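Hustmont Community Hall: kitchen and side rooms safety check
Completed February 2025. Checked by Teemu Jääskeläinen, comments by Arne Nolte.

1. Exits and paths of travel
Rear door opens fully from inside without a key: OK
Exit sign lit: OK
Hallway clear to full width: NOT OK. Stacked chairs again outside the storeroom. Moved on the day. They belong on the trolley.

2. Fire equipment
Extinguisher by the kitchen door, gauge in green: OK
Fire blanket in pouch, tabs hanging free: OK
Smoke alarm test button: OK in the kitchen, weak in room 10. Battery replaced.

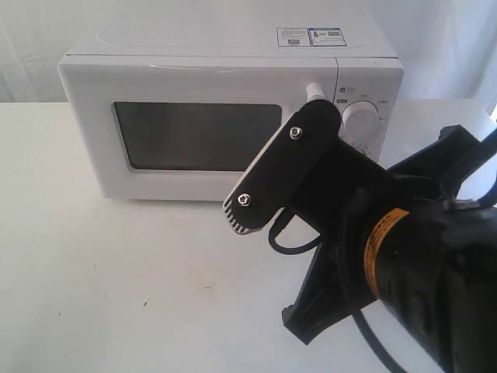

Who can reset the alarm panel after a false alarm?
Only the key holder on the roster. Everyone else waits outside at the assembly point until told to go back in.

3. Electrical
Switchboard cupboard closed and labelled: OK, though the label for circuit 17 has faded and needs rewriting.
Safety switches tripped and reset: OK
Power boards: one removed from room 10, cracked at the cord end. Please don't bring in replacements from home. Ask Arne for a Voltby one from the locked cupboard.
Extension cords across doorways: none found.

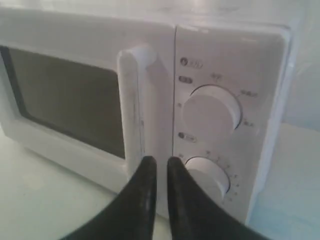 Test tags are due again in December. Anything with a missing tag goes on the bottom shelf of the storeroom until the electrician has been.

4. Floors and steps
Kitchen vinyl: lifting at the join near the sink. Taped for now. Quote asked for from Larkonis.
Front steps, nosing strips: OK
Ramp handrail: loose at the lower bracket. Tightened, check again in a fortnight.
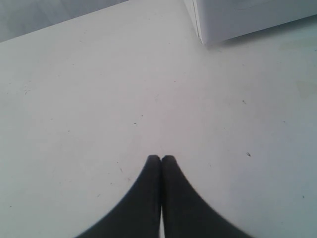 The mat inside the front door curls at one corner and should be replaced before winter. A heavier one with a rubber edge would do, nearly 35 dollars at the hardware store.

5. First aid and chemicals
Kit contents against list: short on burn gel and small dressings.
Cleaning products in original bottles: NOT OK. One spray bottle with no label, emptied and thrown out.
Safety data sheets in folder: OK
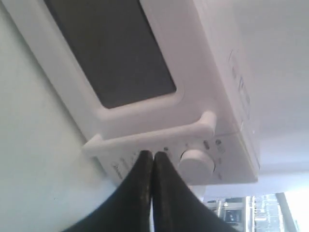

The folder now lives on the hook beside the first aid kit. Work order 1192 covers the handrail and the vinyl. Send any other faults to Arne in writing, with the room number.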